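The Okness Building Newsletter
2025-12-04

The thermostat, again

Since the last issue, this newsletter has received 15 letters. One was about the bike rack. The other 14 were about the thermostat on the second floor, and four of those were from the same person, who has asked me not to say which four.

For anyone who moved in after June, a recap. The building used to have radiators with knobs. You turned the knob, the pipe banged like somebody was trapped in it, and an hour later you were too warm and opened a window. Everyone complained and everyone was fine. Then the management company put in the Pluvent system, which has one thermostat per floor and a small gray screen that says COMFORT in capital letters no matter what is going on in the room.

The second floor is the hard case. The studios on the north side get no sun after lunch and the offices on the south side get all of it. The thermostat lives in the hallway between them, where the only people who feel its effects are waiting for the elevator. By most accounts the elevator landing is lovely.

I spent a morning going door to door with a notepad. On the north side people were wearing fleece vests, and one man was typing in gloves with the fingertips cut off, like a clerk in a Dickens movie. On the south side I was offered iced tea. Both sides told me they were being reasonable and that the trouble was across the hall.
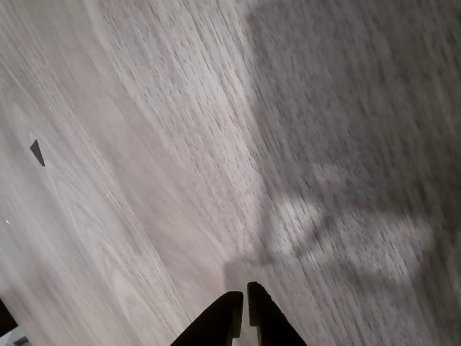
What the setting is supposed to be

I asked the management office, and Lucimara Peixoto was good enough to dig out the paperwork. The lease says the building will be kept at "a temperature suited to ordinary work." It doesn't name a number. The Pluvent manual does name one, but it is for a hospital waiting room, and the pages on offices are missing from our copy. Lucimara thinks they were used to level the copier.

What we do know is that the hallway unit can be changed by anyone with a finger. It also keeps a log. Between the first of June and the end of last month, the second-floor setting was changed 963 times. The third floor, with the same system and the same number of tenants, managed 2. I went up there to ask how they do it and was told they assumed the thing was decorative.

The log doesn't say who pressed what, so please stop asking. It does say when. There is a burst first thing in the morning, a long fight right after lunch, and one lone change late in the evening, nearly every day, always up by a single degree. Whoever you are, I admire your patience.

What has been proposed

Flindus, the heating contractor, came by and suggested moving the sensor into one of the rooms. This was popular until somebody asked which room. They also quoted us $746 for a locking cover, key included, and the same question came up about the key.

Jalali, in the corner suite, has offered to lend out three space heaters, on the condition that they not all be plugged in at once. Anyone who was here for the holiday potluck will remember what two slow cookers and a hair dryer did to the lights. If you borrow a heater, sign the sheet taped to the door and bring it back with its feet on.

My own suggestion was that the two sides swap rooms every six months. It was met with the kind of silence you normally have to pay for. 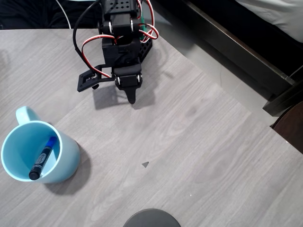 Riaan Lekota writes that all of this misses the point, that the cold comes from the stairwell door, and that he has been saying so for two winters. The door has a closer on it that quit, he says, and it stands open by a hand's width all day. He would like it noted that he has shut it himself every morning and that it has been open again by the time he sits down.

So noted. I went and looked, and the door was open by a hand's width. I shut it. The work order is in, and Lucimara says the part is cheap but has to be ordered. In the meantime, if you use the stairs, give the door a push behind you, and leave the thermostat alone until after New Year's so we can tell whether it made any difference.

The letter about the bike rack will be answered next issue.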